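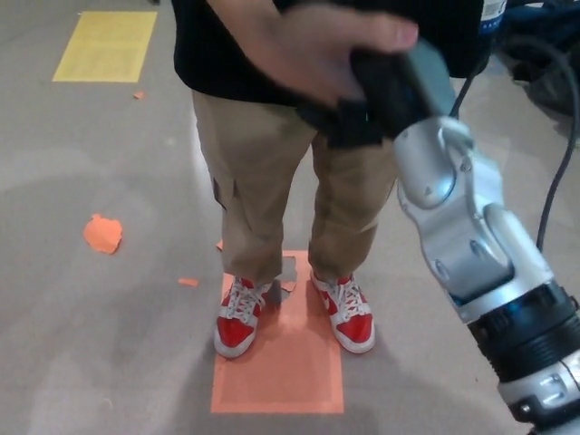
Runners on, mat down on the concrete.

3. Sizing and fitting your Brerlow skipping rope

G'day, Mirsad Omerović again. Grab the rope, both handles and the little bag of stoppers. The whole job takes 20 minutes, and most of that is me being fussy about colour-matching the end caps.

1. Put your runners on before you measure. Shoes change your height more than you'd think!

2. Stand on the centre of the rope with one foot and pull both ends straight up. They should reach your armpits (I'm 178 cm and mine sits on the 7 mark).

3. Slide a stopper onto each end, thread the rope through the handle and pinch the stopper shut with pliers. Don't trim anything yet.

4. Have a slow practice skip. If the rope slaps the ground well in front of your toes, it's too long - shorten both ends by the same amount and try again.

5. Happy with it? Leave 3 cm of tail past the stopper and snip off the rest.

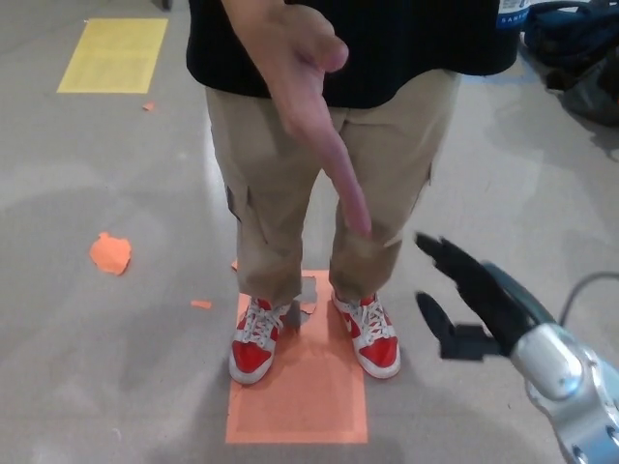
T-shirt and loose cargo pants. Wear whatever you'll be skipping in.

Note: the older Pallano handles have a screw cap instead of a stopper. Same measuring, just do the cap up finger-tight.

Caution: concrete chews through a bare PVC rope. Use a mat, and check the middle of the rope for wear before each session. Replacement ropes are listed in section 7.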